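Teleoperation demos for pushing a chair under a desk – first contact is always messy
Robot learning help › Demonstrations and teaching

I am recording demonstrations by remote control for a simple task: the robot takes a chair by the back and pushes it in under a desk. I have 60 demonstrations now. The policy I trained from them drives the arm to the chair well enough, but in the last few centimeters it hesitates. The hand goes forward, goes back a little, goes forward again, and sometimes it never closes. When it does close, the push is fine.

I watched my own recordings and I think I do the same thing. I wear the headset and I see only what the head camera sees, so I look down on the chair from above and it is difficult for me to judge how far the fingers are from the rim of the backrest. I slow down, I correct, I wait, and all of this is saved in the data.
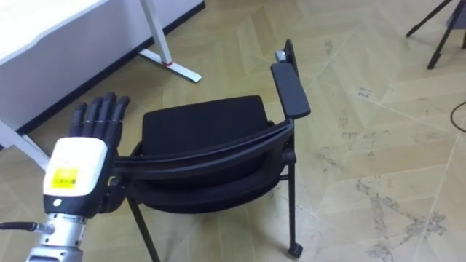 Posted by Suqin Ding, 7 February 2022
Member at Okcombe, 1566 views

What I have tried until now:

Cutting out the pauses with a script. It removes every moment where the hand moves slower than a limit. The result became worse, because the arm now jumps just before the contact.

Lowering the gain of the hand controller. My movements are smoother, but each demonstration takes much longer and my shoulder hurts after 20 of them.

Guiding the arm by hand, with the motors soft. The contact is very clean this way. But then my own arm and half of my back are in the head camera, and at run time of course there is no person there. I did not dare to mix these recordings with the others.

My question is, should I throw away the 60 and begin again with another method, or can they be saved? I also want to know if other people start each demonstration with the hand already near the chair, or from the rest position.

Kaiwen Feng
Latmont

Please don't throw them away yet. I had almost the same problem with a drawer handle in January.

First, cutting pauses by speed is dangerous. The slow part before contact contains two different things: the careful approach, which you want to keep, and the waiting, which you don't want. A speed limit cannot separate them. I did it by hand. I removed only the parts where the hand is fully still, and I left everything that moves forward, even if it is very slow. Where the hand goes back and forth I dropped the whole demonstration. It was painful, but I kept 40 and the policy trained on these was clearly better than the policy trained on all.

Second, decide one contact point and write it down. With a chair you have many choices – the middle of the top rail, the left end, the armrest. If you choose in the moment, you hesitate, and the model learns the hesitation together with three different targets. For pushing a chair straight, I would personally take the middle if the arm can reach it. With one arm at the left end you will turn the chair as much as push it, so you have to correct the direction the whole way. If you can't reach the middle, stay with the left end every time, but place the base of the robot so that the push line goes toward the desk.

About the start position: do both. Record most of them from rest, and then a smaller set that begins close to the backrest from slightly wrong places – too high, too far to the side, the fingers a little turned. In these you only show how to recover and make contact. Short recordings, so your shoulder will also be happier. 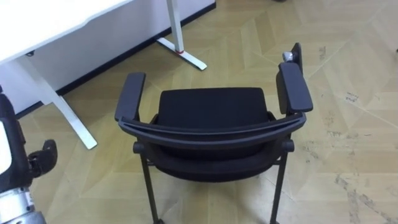
Nour Qudah asks whether the chair is put back in the same place before each recording, since a chair on casters also turns a little when you let it go, and then the backrest is at another angle even if the position looks the same.

My reply to Nour: I would vary the angle on purpose, but in steps. Small angles first, and when the contact is reliable, bigger ones. If it varies by accident you don't know what your data covers.

Ashley Oakley

just use the hand guided ones and mask yourself out. we do it on a Mizuno arm all the time and it works

Yiran Ren
Curkis

I don't agree fully with the answer before mine. Masking can work, but with the head camera the person often covers the chair exactly at the moment of contact, and then there is nothing behind the mask to learn from. What you can do is use the hand guided recordings for the motion only. Save the joint positions, step out of the view, and let the robot replay them while the camera records. The chair must be at the same place and the same angle as when you guided the arm, so put small marks of tape on the floor for the casters. I get clean pictures and clean motion this way. It takes double time for each one.

For depth in the headset: add a second small view from the wrist camera, in a corner of your display, if your system allows it. I only look at it in the last part. Also open the hand fully before you come near the rim and keep it open until you feel or see the contact. When I closed the fingers gradually during the approach, the policy often closed in the air.

Suqin, how do you decide when a demonstration ends? If you sometimes stop at the desk edge and sometimes let go first and move back, I would check this also before you train again.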